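Ticket 1348 — Starnness booking page, double confirmation emails
Opened April 2026 by Thiện La
Status: waiting on customer

Hello Vinh, and thank you ever so much for the screenshots and for being so patient with us while we got to the bottom of this one.

Step 1. What you reported
Guests at the Hultley site get two confirmation emails for every booking, and now and then the second one shows the old check-in time. You counted 69 of them before you gave up, poor thing.

Step 2. What I tried
I made a test booking under the name Okafor and, sure enough, two emails landed within 13 seconds of each other. I cleared the mail queue and tried again — same thing, I'm afraid. Switching off the reminder add-on made no difference either.

Step 3. What I found
There are two confirmation templates switched on, one from your old Cokanico import and one of ours. The old one still carries the August timetable, so that explains the wrong times. I've turned it off and left it in the archive in case you'd like the wording back.

An apple and a green snack bag on the cabinet top.

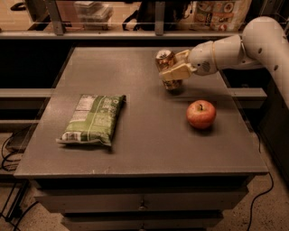
Step 4. What we need from you
Please make one booking of your own and let me know how many emails arrive. If all is well for 48 hours I'll close the ticket, but do just reply here if anything looks odd.

Warmly,
Thiện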